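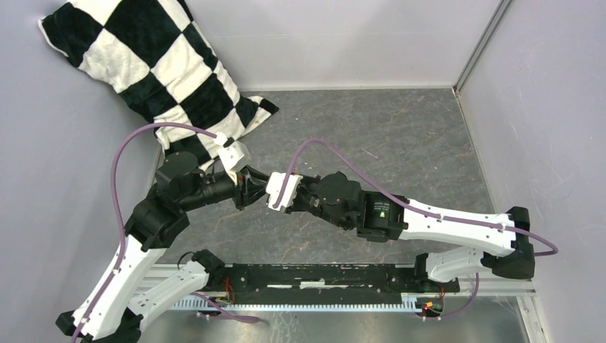

1/ Notes on looking after plush checked throws, black and cream, large squares. Posted October 2, 2022 after too many questions about pilling.

2/ High-contrast checks show lint on the dark squares and dye transfer on the light ones. Wash cold, alone, inside out. No fabric softener. It coats the pile and flattens it.

3/ Spin at 780 rpm maximum. My machine defaults to a higher setting, so change it before you press start.

4/ Dry flat or over a wide rail. A thin line leaves a crease across the pile that brushing won't fully remove. Érica Quintana uses two parallel rails, 15 cm apart. I've copied her.

5/ Plush draped against a wall slides. The weight collects at the bottom and a corner works its way out across the floor. On slate-look panels, grey with pale veins, a black corner tip is easy to miss underfoot.
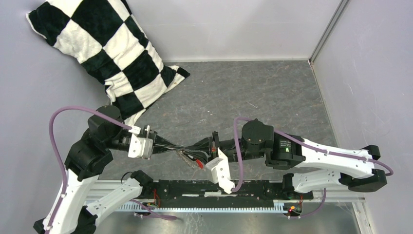 6/ Storage. Fold in thirds with the pile facing in, hem outermost. Nothing heavy on top. The Widon cotton bag is fine. Vacuum bags crush plush, and mine from September still hasn't recovered.

7/ Colour check: press a damp white cloth on a dark square for 15 seconds. If it picks up grey, keep the throw out of mixed loads.

8/ Conceição Salgado asked about tumble drying. Low heat, short cycle, and take it out while the hem is still slightly damp.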